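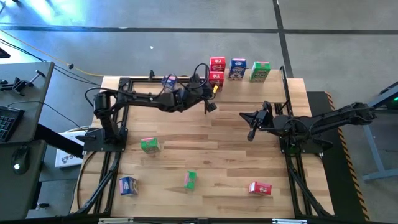 주식회사 Soner 경영지원실 총무팀 (아침식사 담당)

사내 조식 코너 자주 묻는 질문
최종 수정 18. 1. 5.

메뉴 바로가기
이용 안내
시리얼과 우유
빵과 토스터
냉장고
비용과 정산
건의와 분실물

이용 안내

조식 코너는 언제 엽니까?
오전 7시 30분에 열고 9시 15분에 닫습니다. 9시 16분에 오시는 분들의 사정은 저희도 대체로 외우고 있습니다. 엘리베이터, 주차, 지하철, 그리고 다시 엘리베이터입니다. 사정은 다 이해하지만 문은 닫습니다.

위치가 어디인가요?
Flallico관 2층 휴게실입니다. 12월까지는 본관 지하에 있었고, 지금도 지하로 내려가시는 분이 계십니다. 지하에는 문서 보관실이 있습니다. 드실 것은 없습니다.

누구나 이용할 수 있습니까?
Soner 정직원, 계약직, 인턴, 그리고 Flallico관에 상주하는 협력사 직원이 이용할 수 있습니다. 방문객은 담당 직원과 함께 오시면 됩니다. 가족분들의 방문은 '가정의 날' 행사 때만 가능합니다. 고등학생 자녀분이 등굣길에 매일 들르는 것은 행사로 보기 어렵습니다.

사원증을 안 가져왔는데요.
입구 명부에 사번과 소속을 적고 들어가시면 됩니다. 사번이 기억나지 않으시면 Magesa 앱 첫 화면에 나옵니다. 앱 비밀번호도 기억나지 않으시면 전산팀 소관입니다.

자리로 가져가서 먹어도 되나요?
됩니다. 다만 그릇은 돌아와야 합니다. 작년 가을에 구입한 흰 그릇 중 상당수가 현재 각 층에서 화분 받침, 클립 보관함, 명함 접시로 제2의 경력을 쌓고 있습니다. 회수 상자를 층마다 복사기 옆에 두었으니 넣어만 주십시오. 클립은 빼고 넣어 주십시오.

몇 분까지 앉아 있을 수 있습니까?
좌석은 45석이고 이용 시간 제한은 없습니다. 제한을 두자는 건의와 두지 말자는 건의가 같은 부서에서 같은 날 들어온 적이 있어 현상을 유지하고 있습니다. 8시 30분 이후에는 붐비니 창가 쪽 긴 탁자를 회의용으로 쓰지 말아 주시기 바랍니다. 노트북을 펴고 시리얼을 앞에 놓아도 회의는 회의입니다.

시리얼과 우유

시리얼은 어떤 종류가 있습니까?
작은 상자에 든 일인용 제품과 대용량 디스펜서를 함께 운영합니다. 종류는 달마다 조금씩 바뀝니다. 초콜릿 맛은 들어오는 날 없어집니다. 통곡물 맛은 언제나 있습니다.

왜 제가 좋아하는 맛은 늘 없나요?
다른 분들도 좋아하시는 것 같습니다.

초콜릿 맛만 주문하면 되지 않습니까?
한 차례 해 보았습니다. 그 주에 '건강을 생각하지 않는 총무팀'이라는 제목의 건의가 올라왔고, 다음 주에는 통곡물을 돌려 달라는 서명이 돌았습니다. 서명하신 분들이 통곡물을 드시는 모습은 아직 뵙지 못했습니다.

뜯은 상자에서 조금만 덜어 먹고 다시 두어도 되나요?
일인용은 한 분이 다 드시는 것을 전제로 합니다. 남으면 가져가 주십시오. 입구를 살짝 접어 뒤쪽에 숨겨 두신 상자는 저녁 청소 때 폐기합니다.

우유는 어디 제품입니까?
Flinard 목장에서 매일 아침 받습니다. 일반 우유, 저지방 우유, 두유가 있습니다. 귀리 음료는 문의가 많아 시범으로 들였고, 문의하신 분이 많았던 것에 비해 드시는 분은 적었습니다. 2월에 한 번 더 시도해 봅니다.

유당을 못 먹는데 락토프리 우유가 있나요?
냉장고 왼쪽 문, 파란 뚜껑입니다. 꼭 필요한 분이 계시니 줄이 짧다는 이유로 고르지는 말아 주십시오.

우유를 텀블러에 가득 담아 가도 되나요?
한 컵까지는 커피에 넣는 것으로 보아 드립니다. 700밀리리터 텀블러를 끝까지 채우시는 것은 장보기에 가깝습니다.

시리얼을 먼저 붓습니까, 우유를 먼저 붓습니까?
정산이나 시설과 관련된 문의가 아니므로 답변드리지 않습니다. 이 질문으로 접수된 건이 실제로 있어 기재해 둡니다.

빵과 토스터

토스터 다이얼의 숫자는 분입니까?
아닙니다. 굽는 정도입니다. 2에 맞추시면 무난합니다. 6에 맞추시면 화재 감지기가 반응하고, 전 층이 계단으로 대피하며, 왜 대피했는지 모두가 알게 됩니다.

개인이 가져온 음식을 토스터에 구워도 되나요?
식빵, 베이글, 모닝빵은 괜찮습니다. 치즈가 올라간 것, 속이 든 것, 떡, 쥐포는 안 됩니다. 쥐포가 왜 목록에 있는지 묻는 분이 많으신데, 목록에 없던 시절이 있었습니다.

글루텐을 뺀 빵도 있습니까?
전날 오후 4시까지 Magesa 앱으로 신청하시면 개별 포장으로 준비합니다. 이름표가 붙은 빵은 그 이름을 가진 분의 것입니다. 토스터는 함께 쓰는 기기이므로 민감하신 분은 옆에 있는 전용 오븐을 이용해 주십시오.

잼은 왜 딸기뿐인가요?
포도도 있습니다. 딸기 뒤에 있습니다.

냉장고

개인 음식을 넣어도 됩니까?
오른쪽 냉장고 아래 두 칸이 개인용입니다. 이름과 날짜를 적어 주십시오. '만지지 마시오'는 이름이 아닙니다.

언제 비웁니까?
매월 마지막 근무일 오후 5시에 날짜가 지났거나 표시가 없는 것을 모두 비웁니다. 전날 사내 게시판과 냉장고 문에 공지합니다. 반찬통은 씻어서 일주일간 보관하고, 내용물은 씻지도 보관하지도 않습니다. 명절에 받은 선물 세트도 예외가 아닙니다.

누가 제 요거트를 먹었습니다.
유감입니다. 총무팀은 수사권이 없습니다. CCTV 열람은 보안 규정에 따른 사유가 있어야 하며, 보안팀에 문의한 결과 요거트는 사유 항목에 없었습니다.

비용과 정산

무료인가요?
한 끼에 300원입니다. 사원증을 태그하면 다음 달 급여에서 공제됩니다. 협력사 직원분들은 Magesa 앱에서 충전해 이용하시면 됩니다.

그 정도면 그냥 무료로 하면 안 됩니까?
무료였던 적이 있습니다. 그때는 봉지를 들고 오시는 분들이 계셨습니다. 돈을 받기 시작하자 봉지가 사라졌으니, 금액의 크기와는 별 관계가 없었던 모양입니다.

태그를 두 번 했습니다. 환불되나요?
같은 날 두 번 태그하면 한 번만 공제됩니다. 한 번도 태그하지 않은 경우에는 시스템이 아무것도 해 드릴 수 없으며, 양심이 대신합니다.

영수증이 필요합니다.
Magesa 앱의 '내 이용 내역'에서 월별로 출력할 수 있습니다. 외근 식대와 중복 청구는 되지 않습니다. 재무팀에서 두 내역을 나란히 놓고 보십니다.

건의와 분실물

메뉴를 건의하고 싶습니다.
게시판 '조식 건의'에 남겨 주십시오. 매달 둘째 주에 모아서 검토합니다. 죽과 삶은 달걀은 건의로 생긴 메뉴입니다. 육회와 와플 기계는 검토 중이 아니며, 앞으로도 그렇습니다.

건의했는데 답이 없습니다.
검토 결과는 같은 게시판에 댓글로 답니다. 저희가 단 답이 마음에 들지 않아 새 글을 쓰신 경우, 새 글에는 이전 글의 주소를 답니다.

조식 코너에서 물건을 잃어버렸습니다.
분실물은 2층 안내대에서 한 달간 맡아 둡니다. 현재 보관 품목은 우산, 무선 이어폰 왼쪽, 무선 이어폰 또 왼쪽, 목도리, 줄자, 그리고 누군가의 결혼 청첩장 한 묶음입니다. 청첩장은 날짜가 적혀 있으니 서둘러 찾아가 주십시오.

고장 신고는 어디에 합니까?
내선 3번 총무팀입니다. 커피 머신에 '고장'이라고 써 붙이시는 것만으로는 접수되지 않습니다. 같은 종이가 여러 달째 이 기계 저 기계를 옮겨 다니고 있는데, 그중에는 고장 나지 않은 정수기도 있었습니다.

여기에 없는 질문은 어떻게 하나요?
내선 또는 게시판으로 문의해 주십시오. 조식 시간에는 담당자도 조식 코너에 나가 있어 전화를 받지 못합니다. 9시 30분 이후에 걸어 주십시오.

관련 문서
사내 조식 운영 지침
Magesa 앱 충전 방법
Flallico관 층별 안내
맨 위로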